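Home | Syllabus | Readings | Labs | Contact

Week 7: Reading a Product Launch

The Zekton press kit calls its new headphones "studio grade." Ask what studio, and whose grade. No standard is cited anywhere in the kit. Treat the phrase as decoration.

Battery life is the next claim. Zekton says 14 hours. The footnote says this was measured at low volume with noise canceling off, a setup few buyers will use. Grenia prints a smaller number for its rival pair but leaves out the test conditions, so the two can't be compared at all.
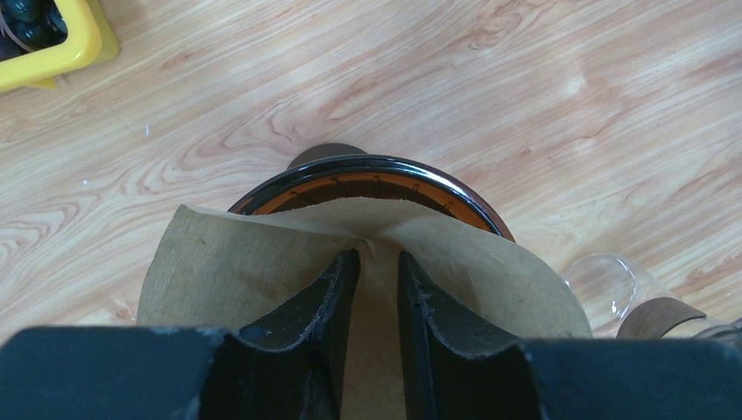

Then there is the file format. Semple wants you to buy music that plays only on Semple devices, and says this protects sound quality. I don't see how. A lock on a file changes who can play it. Ask what happens to your purchases if the store closes.

For Thursday: read the Pledix speaker announcement (2 pages) and find 3 claims that could be tested at home. Write down how you would test each one. "It sounds better" is not a claim until you say better than what, and at what volume. Reviews by people who got the speaker free may be used, but say so.

Filed under: Handouts, Consumer Audio

Print this page | E-mail this page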